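Where Things Go: Storage, Snacks and Small Objects in a Shared Student Work Room

Project report by Homa Ghorbani, Azadeh Mirzaei and Jaqueline Nava
Course advisor: Parisa Sadeghi

Last updated: 04/07/2023

Why we picked this

When our advisor asked every group to choose a problem from daily life, ours had been sitting right in front of us (sometimes in a heap!) for most of the year. The three of us share a work room at the Plurnbridge building with a good many other students, and anyone who has spent an afternoon there knows the feeling of putting down a pair of scissors and never meeting them again. Azadeh once lost her house keys in that room and found them two days later under a stack of paper bowls, and I think that was the moment our topic chose us.

So our question was a simple one. In a room that belongs to everybody, where do people put small things down, and can the furniture help them put those things away? We were interested in the ordinary stuff: tape, pens, charging cords, spoons, bowls, and the snacks that everyone brings and forgets. We left out the big shelves along the back wall, which hold project boxes with names on them and already work pretty well.

What we read first

There is quite a lot written about tidy kitchens and tidy offices, and much less about rooms that are a bit of both. Jaqueline went through the older reports in our department and found one by Mahsa Esfahani on the coat area downstairs, which we liked very much. Her main point was that people will hang a coat on a hook they can see from the door and will walk right past a closet with a shut door, even if the closet is closer. We kept coming back to that idea, and you will notice it all through this report.

How we did it

We ran the project over 30 days, mostly in May, and split it into two halves. In the first half we changed nothing. We only walked through the room at different hours and wrote down every small object that was lying on a surface where it didn't belong. In the second half we gave the drawers clear jobs and kept on writing things down in the same way as before.

The "didn't belong" part caused more arguments than anything else in the project. Is a mug on a desk out of place if someone is still drinking from it? We said no. Is a mug out of place if the person has gone home? We said yes, although of course we could not always tell who had gone home and who was in the hallway on the phone. In the end we agreed that a thing was out of place if no one was sitting within reach of it. I still think this is a little unfair to people who walk around while they think (I am one of them), but a rule was needed and this one was easy to follow when tired.

Altogether we logged 584 objects. Each line in our log has the object, the surface it was on and the time of day. We did not write down who it belonged to, partly to be polite and partly to avoid a war over the spoons.

What we found in the first half

Flat tops at waist height collect everything. The windowsill is bad, the printer table is worse, and the tops of the drawer cabinets are the worst of all, which surprised us at first. You would think that a cabinet would be the one place where things get put inside! But a drawer asks for a free hand, and people arrive carrying a laptop, a bag and lunch. The top is right there, it is flat, and down goes the lunch.

Food and dishes made up the biggest share of what we wrote down. Tools came next, then cords. Paper was lower than any of us had guessed, and Azadeh, who had bet a coffee on paper, paid up very kindly.

We also noticed that objects attract company. One bowl left alone in the morning often had a wrapper or a spoon beside it by the afternoon. Jaqueline calls this the "party effect," and although we can't prove it with such a small project, all three of us saw it often enough to believe in it.

What we changed

We tried hard to keep the changes cheap. There was money left from the department's Kazemi fund, but we spent only a small part of it, on labels and drawer liners. We gave the upper drawer to food and dishes, the middle one to tools, and the lowest one to cords and chargers. Our thinking was that the thing people put down most should have the shortest trip, and a top drawer can be reached without bending or setting your bag on the floor.

The gray metal cabinet got most of our attention, being the one people pass on their way in. It has three drawers, each with a black bar handle in the middle, and a smooth flat top that might as well have a sign on it saying "leave your lunch here." Even after we had been at this for weeks, a white bowl and a small black packet, the size and shape of a snack bar, could be sitting up there with all three drawers standing open underneath.

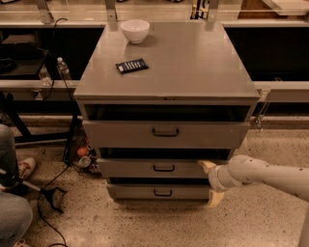

Open drawers turned out to be a question of their own, and one we had not planned for. We had asked people to shut them, as any sensible person would. Then Azadeh remembered the coat hooks in Mahsa's report and wondered whether a drawer left partly open might work like a hook you can see from the door. We tried it for 4 days, leaving the top one pulled out on purpose, and more of the bowls did go in. The trouble is that an open drawer sticks out into the path, and Jaqueline bumped her hip on it more than once, so we went back to closing them and I would not suggest this to anyone with a narrow room.

How it went in the second half

Tools improved the most. Scissors and tape began to live in the middle drawer almost right away, and a few people thanked us for it, which was lovely. Cords were slower, and by the end many of them were still draped over the backs of chairs, where I suspect they will stay forever.

Food was our disappointment. The bowls moved a little and the snacks hardly moved at all. When we asked around, people told us that they don't like to put something they mean to eat into a closed drawer, in case they forget it. I understand this completely. A snack on top of a cabinet is a kind of note to yourself, and our neat label on the drawer couldn't compete with that.

What we would do differently

We would ask people first and count later. We talked to only 6 students, and all of those talks came near the end, when we were already puzzled by the snacks. If we had heard about the forgetting earlier, we would have tried a shallow tray on the cabinet top and let the food stay where it wanted to be. Parisa suggested the same thing after our first draft, and we hope the next group will give it a try.

We would also use bigger letters on the labels. Ours looked fine on the desk where we made them, but from standing height they were hard to make out, and two people told us they had taken them for old inventory stickers.

The log sheets and the leftover drawer liners are in the box marked "Where Things Go" on the back shelves, and anyone who wants to carry on with the project is welcome to them.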